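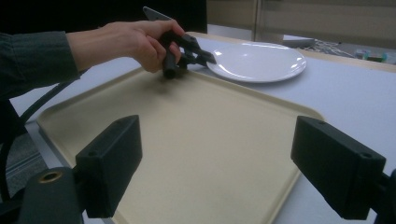 A white plate

My grandmother's town of Naltville held its supper on the first night of the year, and the rule was that you brought your own plate. It had to be the plate you ate from at home, chipped or otherwise, and you left with somebody else's.

I was nine when I worked out what this meant for ours, the blue one with the wheat around the edge, and I hid it under my coat the whole way down the hill and kept my elbow over it all through the soup.

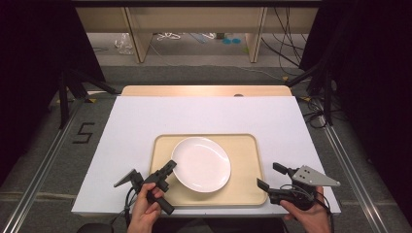 Naltville, January 1, 2019

I went back this winter, grown and a bit stiff in the knees, on the slow bus by way of Trota with a plate wrapped in a tea towel on my lap. The hall had been painted a new colour – a sort of custard – but the stove still smoked and the long tables still wobbled if you leaned on them. There were 162 of us at supper, according to the chalkboard by the door, in a town that once had 3,000.

I sat down near the kitchen and asked, to be neighbourly, whether people ever got their old plates back.
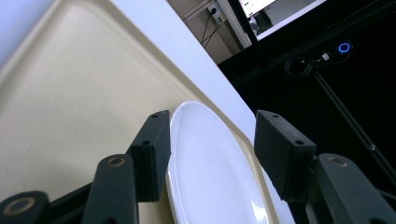 Oh, they come around, said the woman across from me, passing the bread, though you mustn't go looking, dear, or you'll spend the whole evening staring at other people's potatoes.

So of course I looked. I looked past the turnips and the Villalobos family's enormous pie, and I looked while we sang, and I saw a great many plates and no wheat at all.

When the stacks went around I closed my eyes, the way my grandmother used to, and took the one on top.

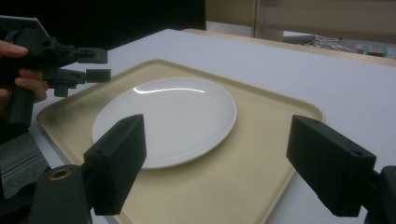 Was it the blue one? It was a brown one with a crack in it, and I've had my toast on it every morning since.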